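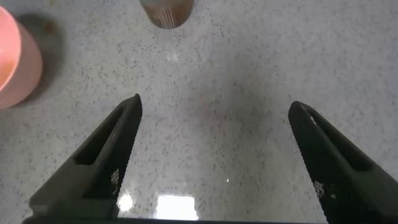

Gripper fingers, open.

About the Department

Education and Instruction, Sellska College, Zonport campus. Small department, always has been. We train people who are going to teach at college level and we help the ones already doing it.

Started with one course and a borrowed room in the library basement. Märta Lunde ran it alone for the first four years, on top of a full load in history. Promoted to Professor in 1991, chair until 2006, still teaches the January seminar and still grades in green pen. Her syllabus for that seminar has hardly changed and there is a waitlist every time.

Current chair is Pin-yu Wei. Came to us as a graduate assistant, left for her doctorate, came back. Research is on large lecture classes and what students do with their notes afterwards. Please email her insted of calling, the office phone goes to the wrong desk.

Hiu-tung Shih - Associate Professor, assessment and grading. Won the Tomić Teaching Prize in 2011. On leave this spring, back in the fall.

Chia-hao Peng - Assistant Professor, joined us last year. First-year writing, also runs the graduate assistant orientation.

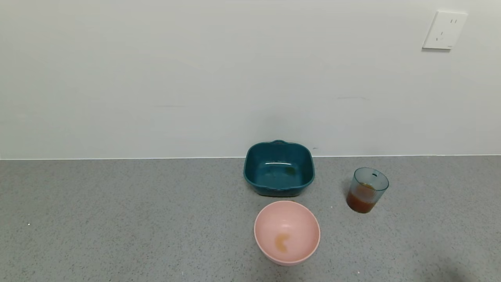 Siu-ming Tsao - Lecturer and advisor for the certificate. If you have a question about credits, transfer or otherwise, start with him. Office hours are posted on his door and change a lot.

The certificate is 9 credits. Most people do it part time over three semesters. Fee is $900 for outside applicants, no charge if you are employed by the college, adjuncts included. Forms in the main office.

We also put out Stamament, our newsletter on teaching. Comes out twice a year, mailed to 1460 readers and free to anyone who asks. Back issues from 2000 on are in the library, the older ones are being scanned as we get to it. Submissions welcome, short ones especially.

Visitors can sit in on most classes, just ask the instructor first. Parking behind the building, permit needed untill 5.

Page updated 2014-11-16. Office hours for spring still to be added.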